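Drawer and Countertop Tasks: Progress Report to the Rostau Fund
Prepared by Adjoa Eshun, project lead
July 6, 2021

Work since our May report has gone well, and we are happy to say that the simulated kitchen is now the busiest part of the project. The Irnar collection, as we have been calling it, had nearly 200 accepted demonstrations at the close of last week. Every one of them was driven by a person from start to finish, with no scripted motion filling in the gaps.

What changed

The biggest change is in how we record. In the spring an operator ran one long session and we cut it into tasks afterward, which left us arguing over where a task began. Gifty Akpalu rewrote the recorder so that each attempt starts from a fresh layout and stops when the operator presses a key. Labeling now takes a fraction of the time it used to, and the operators like it much better – they can throw out a bad attempt on the spot and go again.

We also store two views for every attempt, one from the wrist and one from a fixed point in the room. The wrist view is what the learning system leans on during the last few inches of a grasp. The room view helps it with the larger motions, and it is a great help to the people reviewing the recordings too.

Tasks covered

The task list stands at 13. Most involve drawers, either opening and closing them or moving something in or out. Thin objects in drawers are the hardest group and also the one we are most excited about, as the first trained model, Terkel, did poorly on them and has the most to gain. We have moved two operators over to that group for the rest of the summer.

Problems

Contact between the fingers and flat objects was too slippery in the first batch. We adjusted the friction settings and recorded four of the tasks again from scratch. That cost us time, but the new recordings look far more natural and we would make the same choice again. A second, smaller problem is that our operators have become very good, so the set is short on recoveries from mistakes. Gifty is putting together layouts that start with the arm in an awkward position.

Next steps

Training of the second model begins once the thin-object group is complete. The Baumgart team has offered to review a sample of recordings before then, and we have gladly accepted.
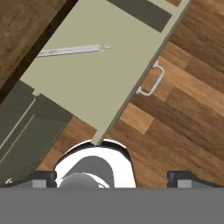
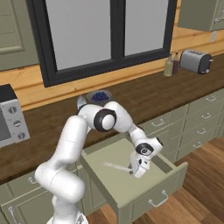

Drawer work in the simulated kitchen. The second view shows the arm reaching into an open drawer where a knife lies.

Will the demonstrations be available to other groups?
We plan to release the accepted recordings together with the task list and the recorder after the second model has been tested. Rejected attempts will be kept on our own storage and shared on request.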